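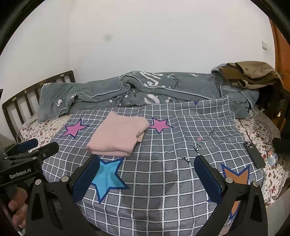

*Halfway there: a pink knit or towel, folded and tagged, holds the middle of the bed while the rest waits its turn.*

# The pile at the end of the bed

The bed is the largest flat surface most of us own, and we treat it accordingly. Clean clothes land on it. So do the phone, the spare quilt and whatever we took off last night. By evening the lot has to go somewhere, because someone wants to sleep, and this simple fact has been turned into a method, several books and a surprising amount of storage merchandise.

The pitch goes like this. Tip everything onto the bed in the morning and you've made a promise to yourself, as you can't lie down until it's dealt with. I've tried it. What I learned is that a person can carry an armful of clothes from a bed to a chair at 10 at night without waking up properly, and can carry it back again in the morning. I kept this going for most of January.

There's also the folding itself. The current fashion, pushed hard by the Hendriks people in their storage catalogue, is to fold everything into a small upright packet and file it in the drawer like a letter. It works well for T-shirts. It works less well for anything thick, which slowly opens like a loaf rising, and it doesn't work for towels unless you have drawers the depth of a bathtub. A flat stack of plain layers, the way most of our mothers did it, takes less time and asks nothing of the furniture.

I put this to the woman behind the counter at Kurar, a linen shop I've been going to for years. She was polite. She then sold me a folding board for 10 dollars, which I used twice and which now lives under the bed, where it's one more thing to tidy.

The quilt is a bigger problem than the clothes. Nobody I know folds one well alone. You can do it in thirds, on the floor, on your knees, or you can do what happens in every bedroom I've ever walked into uninvited: roll it up and shove it along the headboard. The books hate this. They want it aired, squared and stored in a breathable bag. Usen makes such a bag, in a grey that's meant to be calming, for 80 dollars. I'd like to know who is airing a quilt every day before work. A rolled quilt at the head of the bed is out of the way, ready for the night, and gives you the whole middle of the mattress to fold on. I can't find the fault in it.

Colour is the other thing the experts would take from us. Page after page of oatmeal sheets and white covers, with the odd brave cushion. I'm not convinced that a plain bed is a tidier bed. A blanket with big stars all over it, on a sheet with little red flowers, looks lively whether or not it's been pulled straight, and I suspect it hides a good deal. Put one dropped sock on an oatmeal cover and it's a disgrace.

What does seem to help is dull. Fold the nearest thing first. Keep the worn-once clothes in one pile, at the end of the quilt if need be, and away from the clean ones. Check the pile for your phone before you carry it off – mine has been through the wash, and the rice did nothing. Gremlow, an app that awards you points for each item put away, told me I'd need 1,000 to reach the next level. I had earned 2, and one of those was for opening the app.

I've since deleted it. The brown clothes are still on the quilt, and I'll probably wear them tomorrow.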